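물품 처리 절차 3032

클리테로(Clitero) 보관소의 정리 업무는 절차서에 따른다. 절차서는 본문 207쪽과 부속 서식으로 되어 있고, 접는 일에 관한 내용은 4장에 있다. 아딜 길라니는 4장을 맡은 기록 담당자였다. 직접 접지는 않았다. 접힌 상태를 적고, 치수를 적고, 서명란에 이름을 적었다.

목요일 오전, 몬사이드(Monside) 지소에서 접수 번호 3032가 넘어왔다. 의뢰서의 품목란에는 '천, 1점'이라고만 되어 있었다. 재질란은 비어 있었다. 비고란에는 연필로 '접어서 돌려주십시오'라는 문장이 있었고, 그 밑에 같은 필체로 '꽃 옆에서'라고 덧붙어 있었다.

절차서 4장에는 꽃에 관한 항목이 없다. 길라니는 색인에서 '꽃', '화병', '장식'을 차례로 찾았다. '장식'은 9장의 액자 포장 항목으로 연결되었고, 9장은 이 건에 적용되지 않았다. 그는 비고란의 문장을 의뢰인의 조건으로 분류하고 작업대 준비 항목에 옮겨 적었다.

작업대 준비는 4.2항을 따른다. 갈색 면을 위로 하고, 접는 물품은 가운데에서 먼 쪽에 둔다. 접는 방향은 긴 변을 먼저, 짧은 변을 나중으로 한다. 모서리 오차는 5밀리미터까지 허용하며, 초과하면 펴서 다시 접는다. 재작업은 두 번을 넘기지 않는다. 세 번째부터는 천에 남은 주름이 새 접힘선을 방해한다는 것이 바라니(Bárány) 개정판의 설명이었다. 길라니는 이 설명에 동의하지 않았으나 의견서를 낸 적은 없었다. 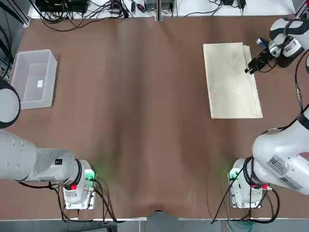
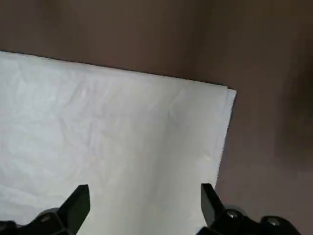
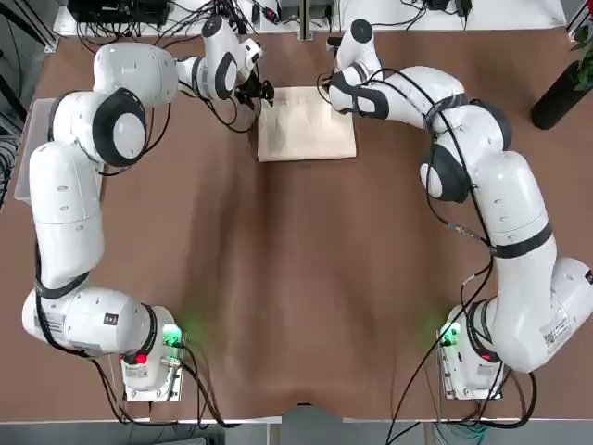
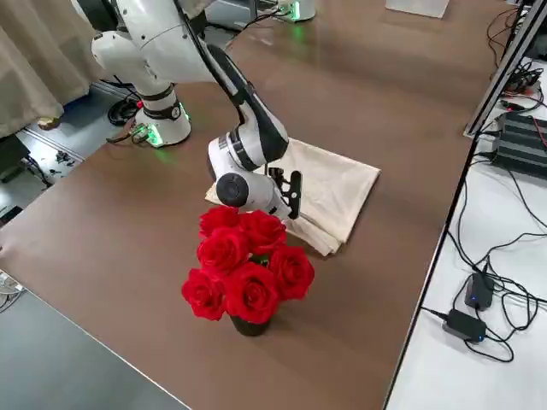

길라니는 오후 2시에 작업 기록을 쓰기 시작했다. 기록은 서식 12호로, 한 건에 한 장을 쓴다. 접힘 상태란에 '대체로 직사각형'이라고 썼다가 '대체로'를 지웠다. 4.7항은 정도를 나타내는 부사를 금한다. 부사를 지우고 나니 문장이 사실과 달라졌다. 그는 새 서식을 꺼내 '직사각형에 준함'이라고 썼다. '준함'은 4.7항의 금지 목록에 없었다.

다음은 촉감란이었다. 보관소에서 이 칸을 채우는 담당자는 드물었고, 대부분 사선을 그었다. 길라니도 200건 가까운 기록에 사선을 그어 왔다. 이번에는 장갑을 벗고 천의 귀퉁이를 엄지와 검지로 잡았다. 장갑을 벗는 행위는 2장 위반에 해당한다. 그는 위반 사실을 별지에 적고 시각을 병기했다. 14시 20분. 촉감란에는 '오래 쓴 베갯잇'이라고 적었다. 비교 대상을 명시할 것이라는 4.8항의 요건은 충족되었다.

그의 어머니는 8월이면 여름 이불을 걷어 마루에서 접었다. 한쪽 끝은 어머니가, 반대쪽 끝은 그가 잡았다. 두 사람이 다가서면 이불의 길이가 반이 되고, 다시 물러서면 남은 면이 팽팽해졌다. 허용 오차는 없었다. 귀가 맞지 않으면 어머니가 손목을 한 번 털었고, 그러면 처음부터 다시 했다. 재작업 횟수의 제한도 없었다. 마루 끝에는 대개 꽃이 담긴 주전자가 있었다. 어떤 꽃이었는지는 기억나지 않았다.

길라니는 이 내용을 기록하지 않았다. 해당하는 칸이 없었다.

15시에 칼텔(Kaltell) 저울로 무게를 쟀다. 저울의 최소 눈금은 1그램이고 표시값은 207이었다. 절차서의 쪽수와 같은 숫자였으므로 옮겨 적은 것으로 오인될 여지가 있었다. 그는 두 번 더 쟀고, 값은 변하지 않았다. 비고란에 '재측정 2회, 동일'이라고 적었다.

반송 포장은 6장에 따른다. 천의 아래위에 얇은 종이를 대고, 끈은 십자로 묶고, 매듭은 윗면에 둔다. 발송 담당자가 전화로 꽃도 함께 보내느냐고 물었다. 길라니는 의뢰서를 다시 읽었다. 접어서 돌려주십시오. 꽃 옆에서. 반송 대상은 천 1점이었다. 그는 보내지 않는다고 답했다.

퇴근 전에 그는 개정 의견서 양식을 꺼냈다. 대상 조항은 4.2항, 개정 사유는 100자 이내로 쓰게 되어 있었다. 그는 '접는 사람의 맞은편에 한 사람이 설 자리를 둘 것'이라고 적고, 사유란을 비워 둔 채 제출함에 넣었다.

의견서는 이튿날 되돌아왔다. 사유 누락이었다. 길라니는 사유란에 접수 번호 3032를 적어 다시 제출했다.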